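Vellum home arm, long-term review
Rating: 3 out of 5

I have had the Vellum arm on the kitchen counter since August, and I bought it for one reason. I wanted to know whether a machine in this price range can do a dull chore start to finish without me standing there. The short answer is that it does some of them.

Setup took an evening. The base clamps to the counter, the app finds it on the second or third try, and then you walk it through each job by hand. Software comes from Ultedska and gets an update most months. The one before last made it slower but it stopped dropping cloths, so I'll take the trade.

What it does well: unloading cups, moving things from a tray to a shelf, and wiping any flat surface that stays where it is. The counter gets a pass every night at 11 and I have stopped checking it. It is quiet enough to run with the bedroom door open.

What it does badly: anything shiny. Ribbed metal is the worst of all. The arm looks through a small camera at the wrist, and under a bright light it loses track of where one groove stops and the next begins. It will wipe across the ridges when it should follow them, or go over the same strip four times and call the job finished. Closing the blinds helps. So does turning the piece so the grooves run away from the window. Small scuffs near an edge get missed more often than not, and I still go after those with a damp cloth and a thumbnail.

I also tried the Bedgate arm at a friend's shop, where it loads parts into a washer. It is faster and much stronger, but it costs $4,000 against $1,000 for this one, and somebody has to set every part in the same spot for it. For a shop that runs one part all day that is fine. My kitchen doesn't work that way.

Running costs are low. Finger pads wear out and a set of 5 is cheap enough. The extended warranty is $100 and I would buy it – my wrist joint started clicking in the third month and was replaced at no charge. Ó Néill, the dealer, handled that quickly.

Would I buy it again? Yes, for the counter and the cups. If your list is mostly metal racks, trim and appliance fronts, I'd wait for a better camera. I do those by hand and it takes me a few minutes. 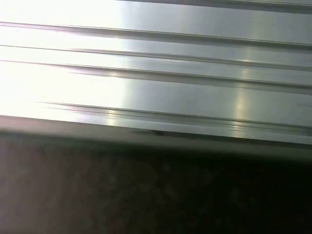
Grooved metal under strong light, from the wrist camera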